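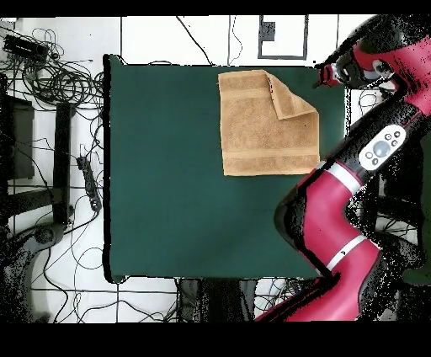
## Häufige Fragen: Handtücher falten und lagern

**Wie oft wird ein Handtuch gefaltet?**
Einmal längs, einmal quer. Gästetücher nur quer. Im Regal Ikholm liegt die geschlossene Kante vorn.

**Welche Unterlage eignet sich?**
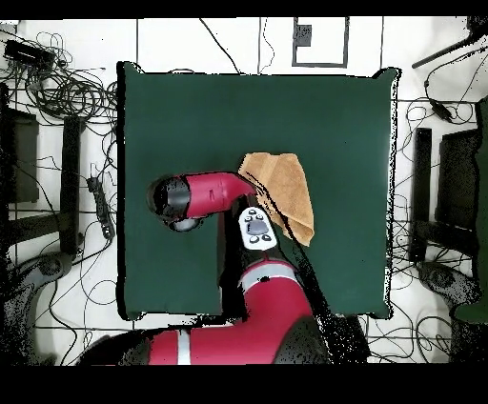 Frottee zieht leicht Fäden, deshalb falten wir nie auf rauem Holz. Ein Tisch mit grünem Stoffbezug reicht völlig, auch wenn der Bezug an den Ecken etwas knittert. Wichtig ist nur, dass ringsum Platz zum Ausstreichen bleibt.

**Was mache ich mit der Bordüre?**
Sie läuft parallel zur Faltkante. Ist sie eingelaufen, vor dem Falten mit der Hand glatt ziehen.

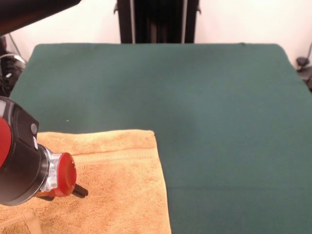
Frotteetuch mit gewebter Bordüre

**Darf ich zerknüllte Tücher liegen lassen?**
Bis zu 30 Minuten, danach bitte neu ausschütteln. Feuchte Tücher gehören sofort auf die Leine.
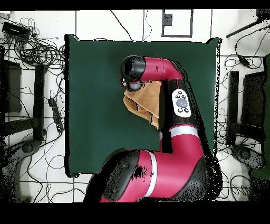 İlker Demirtaş merkt dazu an, dass er schwere Tücher 2 Mal ausschüttelt und erst dann faltet, sonst bleiben die Ecken schief.

**Wann wird Wäsche angenommen?**
Freitag bis 16 Uhr, bei Youssra Kabbaj.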